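When the Appointment Cannot Be Kept

For most residents of Daltwood, a summons to a public office arrives as a single sheet of paper bearing a date, a time and a room number. What the sheet does not say is what happens when the resident fails to appear. Last year the district registry recorded 2329 scheduled interviews, of which 296 were missed.

Suha Twal, who heads the appointments section, has read a great many letters of apology. Some cite illness, others a closed bridge or a canceled train. "The office is obliged to consider each one," she says. "A long letter carries no more weight than a short one. We look for the case number first."

Under the present rules, an applicant has 10 working days in which to explain an absence in writing. A request received within that period suspends any decision on the file. One received later is passed to a reviewing officer, and the applicant may be asked for proof.

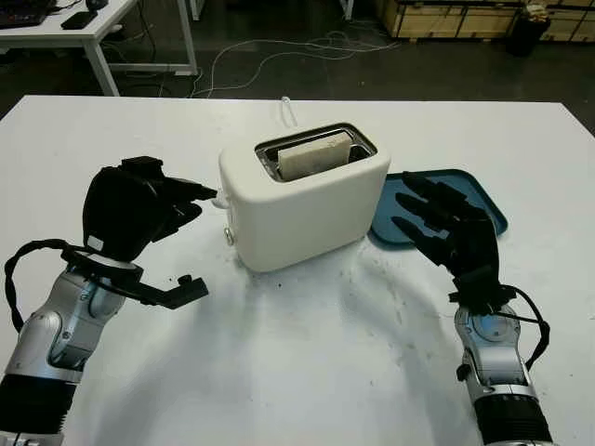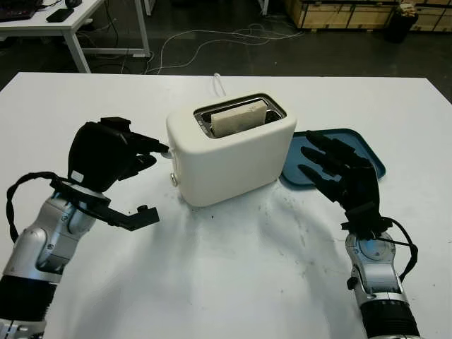 A Question of Notice

Sizwe Van der Merwe, an advocate at the Flindum legal aid office, accepts the deadline but objects to the way it is counted. The period runs from the date of the missed interview. Applicants who never received the original notice may therefore learn of it with only a day or two remaining.

His office has proposed that the count begin on delivery of a second notice, and that decisions be withheld for a further 7 days where the address is in dispute. The registry has agreed to study the proposal and will publish its reply in May.

In the meantime, applicants are advised to keep a copy of every letter sent and to request a stamped receipt at the counter. The Daltwood registry accepts written explanations until 4 p.m., Monday through Friday.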